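HERBERG OPENS ITS FOLDING TABLE TO THE PUBLIC IN APRIL

Free drop-in sessions on folding, sorting and putting away laundry come to the Hisard building

For immediate release

HISARD – I'm Ludger Kramer, I run Herberg, and I have been trying to get people excited about folding for longer than I'd like to admit. So I'm very happy to tell you that starting in April we're opening our folding table to anybody who wants to come and sit down at it. No fee, no sign-up for your first visit, and please do bring your own laundry (clean, thank you!).

If you don't know us, Herberg is a small household-skills workshop on the ground floor of the Hisard building, right by the side entrance. We teach mending, ironing, closet sorting and the basics of stain removal. Folding was always the ten minutes at the end of the ironing class, when everybody was putting on their coats, and I kept getting the same emails afterward. How do I fold a towel so it fits a narrow shelf? What do I do with a fitted sheet? Why does my stack of T-shirts fall over every time I pull one out? After enough of those I figured folding should have its own evening.

Each session runs 60 minutes and starts at 6 p.m. We keep it to 18 people, spread over several tables, and we begin with the easy stuff: hand towels, dish towels, plain T-shirts. Then we move on to button-down shirts, hoodies and whatever odd thing you pulled out of your own basket. Last spring a guy brought a hammock. We got it folded, more or less.

I teach what I call the Toden fold, named after the street where I grew up and where my aunt folded everything into thirds, including the newspaper. You lay the piece flat, smooth it from the center out, bring the long sides in, and then fold up from the bottom until it can stand on its edge. Stripes are great to learn on. If your lines don't meet, you can see it right away, and you just open it back up and try again. I tell beginners to pick the stripiest thing they own.

We work at round tables on purpose. I tried long ones in the first year and people ended up in rows like they were taking a test, too far from each other to ask for help. At a round table you can lean in, look at your neighbor's sleeve and steal the trick. The cloth can lie at any angle you like, and I've stopped straightening other people's work (mostly).
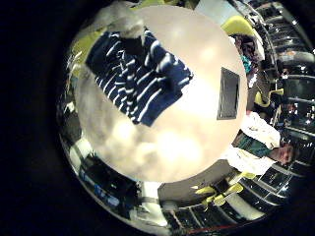 Striped cloth on the round white table, with yellow chairs pulled up around it.

The April program is supported by Marchand, the housewares store two doors down, which is giving us 100 cotton towels to practice on. They'll stay with the workshop, so if you come straight from work without a laundry bag, you can still join in. Marchand is also putting a set of our printed folding cards by its register, free to take home.

Kids are welcome with a grown-up, and I've found that the eight-to-twelve crowd is usually faster than their parents. The side entrance has a ramp, the chairs can be moved out to make room for a wheelchair, and anyone who likes to stand while folding can stand.

After your first visit, I'd just ask you to reserve a spot so I know how many towels to put out. You can do that at the Herberg front desk or by calling the Hisard building and asking for extension 777. The desk is open from noon until the session starts. Reporters who'd like to come by are welcome at any session, and yes, I'll hand you a fitted sheet.

Press contact: Ludger Kramer, Herberg, Hisard building, ground floor, extension 777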